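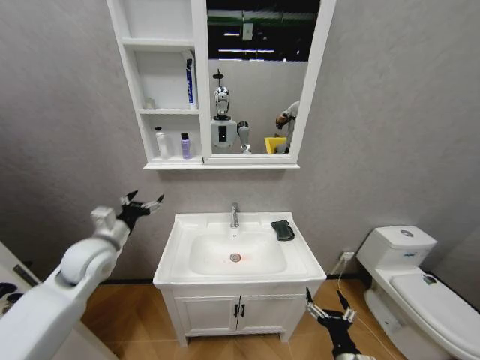 Will my child have a real bathroom at Camp Warkholm? I get this one more than any other, usually from parents who remember the latrines of their own camp days, and I'm glad to say yes! Every cabin has indoor plumbing, with a toilet, a shower and a sink of the ordinary home kind, a white vanity with a single-lever faucet, so even our littlest campers can manage toothbrushing by themselves. Please do send a washcloth (a dark green one is fine, and hides the lake mud nicely), and write a name on it.

How many kids sleep in a cabin?
Up to 17, with 3 counselors who sleep in the same building. Lahtinen cabin is for the youngest group and it's the closest to the dining hall, so the walk to breakfast is short even for sleepy legs.

Can my camper bunk with a friend?
We love it when friends come together. You can list 2 names on the form, and as long as each family asks for the other, we'll do our very best.

What if my child gets homesick?
Most do, a little, and usually right after supper when things get quiet. Counselors keep cards and cocoa on hand, and we'll call you if it goes on past the second night.

Do you swim in Gastier Pond?
We do, every afternoon, after a swim check on the first day.

When does sign-up open?
In November, for returning families first. Write to Aatos Suominen in the camp office with anything I've missed, and he'll get back to you.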